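How to Pray Through a Psalm

Pick a short one to start - Psalm 100 is a joy! Read it out loud, slowly.

Now go back to verse 2 and turn it into your own words: "Lord, I come to you singing today, even before coffee."

Keep going, one verse at a time. If a line grabs you, stay there and let it run into prayer for your family or your street. 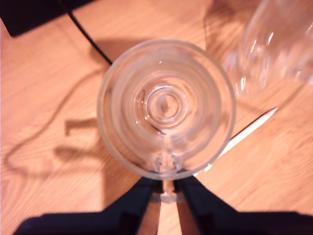 A clear glass on a wooden table.

Loved it? Try Psalm 85 tomorrow, and read it with a friend if you can!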